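Holanora Boards > Workshop and Home > Tools and Machines

Thread: Can machines do the boring chores yet, house or shop?

pellet_stove
Posted 16th March
We take in old office desktops at a small refurb shop in Cimville. Open them up, pull the memory and the drive, test, put good parts back, close them. It's dull work and I keep reading that robots are about to take it over. Same with laundry and dishes at home. I'd like to hear from people who have used one of these for real work. Where are they now?

gravelroad
Depends on the chore. Floors are done. I've had a robot vacuum for 7 years and I would not go back. Lawns are mostly done if your yard is flat. Anything with fingers is not done.

tinsnips44
I work at a plant with 50 arms on the floor and they run all day. They've been doing shop work since before I was hired. The question is a little odd to me.

pellet_stove
Your arms get the same part in the same spot every time, I assume. I get ten different brands of case in a week. Some have thumb screws, some have a latch, some have a drive cage that has to swing out before you can reach anything. Half have cables tied up by the last person who was in there.

tinsnips44
Right, and that's a fixturing problem. Sort them by model and run them in batches. If you had 50 of the same tower it would pay.

pellet_stove
I never have 50 of the same tower. On a good day I have 2.

moth_and_rust
Cables are the hard part. A screw is where the drawing says it is. A cable is wherever it wants to be, and it moves when you touch it. I did a contract at Veter last August, helping set up a cell that unplugged connectors from used boards. Bare board clamped flat, fine. Same board inside a case with wires over it, it stopped and asked for help on most units. We spent more time on the cables than on everything else put together.

gravelroad
Did it break anything?

moth_and_rust
A few memory clips early on. The clip has to be pushed all the way out before you lift, and the gripper would lift a little early. Force sensing at the wrist helped once it was tuned. After that it mostly quit instead of breaking things – slow, but you can live with slow.

quiltbarn
Coming at this from the house side. I don't need speed at all. If something took four hours to fold a basket of towels while I was at work I'd be happy. So I don't think it has to match a person to be useful. People compare it to their own hands and say it's no good.

tinsnips44
Four hours is fine until it jams in the first ten minutes and you come home to the same basket. Reliability is the number that matters, and the demo videos leave it out.

quiltbarn
My dishwasher is slow and I have to load it myself and I still count it as a machine doing a chore.

gravelroad
That's a fair point. The dishwasher doesn't have to find the plates, though.

osprey_lane
De Bruijn, where I buy used parts, tried an arm for taking out hard drives. I was told it did well on the cases with slide-out rails and poorly on the ones with screws in from both sides. They kept it for the rail type and a person does the rest. I think that's how this goes for a while. The machine gets the easy share.

moth_and_rust
Agree with that. I'd add that putting parts in is harder than taking them out. Seating a processor in a socket needs a very light touch and the pins don't forgive you. Pulling a drive with the power off is a much better first job.

tinsnips44
I still say batch them. Even mixed brands come down to a handful of layouts once you look.

pellet_stove
You may be right about a bigger shop. For mine I don't see it. What I might try is an arm to hold and turn the case while I do the work by hand. My back would like that.

osprey_lane
A turntable would do that for a lot less money.

pellet_stove
Also true. I'll price both.

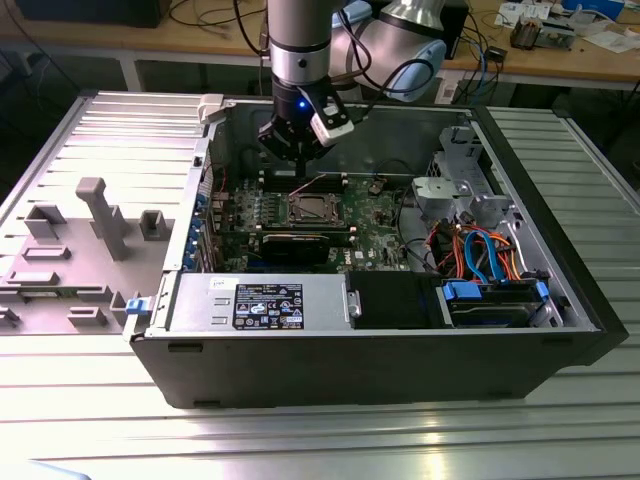 quiltbarn
If you could hand off one step in that shop tomorrow, which would it be?

pellet_stove
Pulling the memory. It's the same motion on nearly every board, and I do it more than anything else.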